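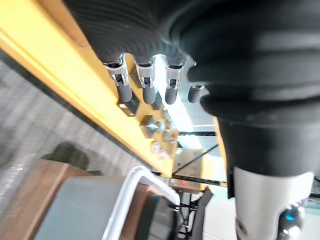 Silver joints, dark grey fingertips. Click to enlarge.

Kolard storage heaters - worth the money?

fennelgate
Posted 1 Sep 2021
Our landlord wants to swap the old night storage heaters for Kolard ones and put the rent up to cover it. The leaflet says we'd save 96 pounds a year. Has anyone had them through a winter? I can't find a review that doesn't read like the leaflet.

mossy_brick
We've got three, in a ground floor flat. Warm enough in the morning, stone cold by teatime, same as the old ones. The only thing that's changed is the app.

Hermans_Row_29
Disagree with that. Ours hold heat well into the evening, but you have to set the output dial low overnight and most people leave it where the fitter put it. Have you looked at yours?

mossy_brick
Yes, I have looked at the dial. I've lived with storage heaters since I left home. A new box on the wall doesn't make the windows any less draughty.

fennelgate
Where does the 96 come from, does anyone know? There's a little star next to it and nothing at the bottom of the page for the star to point to.
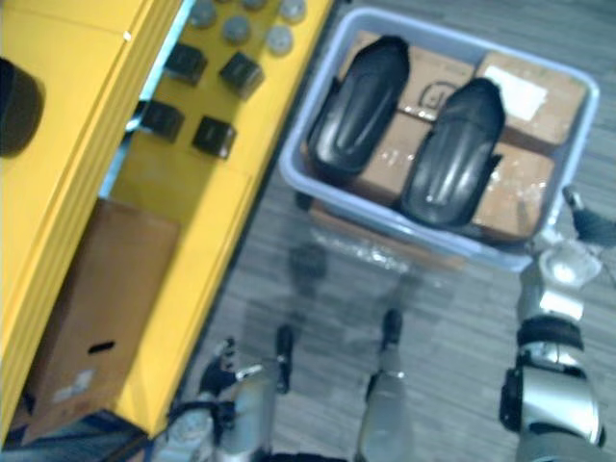
I rang Vavoner, who do the fitting round here, and was told it "depends on the property". Well, so does everything. They quoted 556 for each heater and couldn't say if that included taking the old ones away.

Hermans_Row_29
That's steep. Ask for it in writing before July prices get mentioned again, they tried that with us. I still say the heaters are fine.

itia_lane
Are you on a night tariff at all? If the meter was changed when you moved in you could be paying day rate to charge them, and then no heater will save you a penny. Check the bill first.

fennelgate
Just checked. One rate, all day. So I've been charging the old ones at full price - and the landlord's leaflet doesn't mention tariffs once.

mossy_brick
Sounds about right. I'd sign nothing yet.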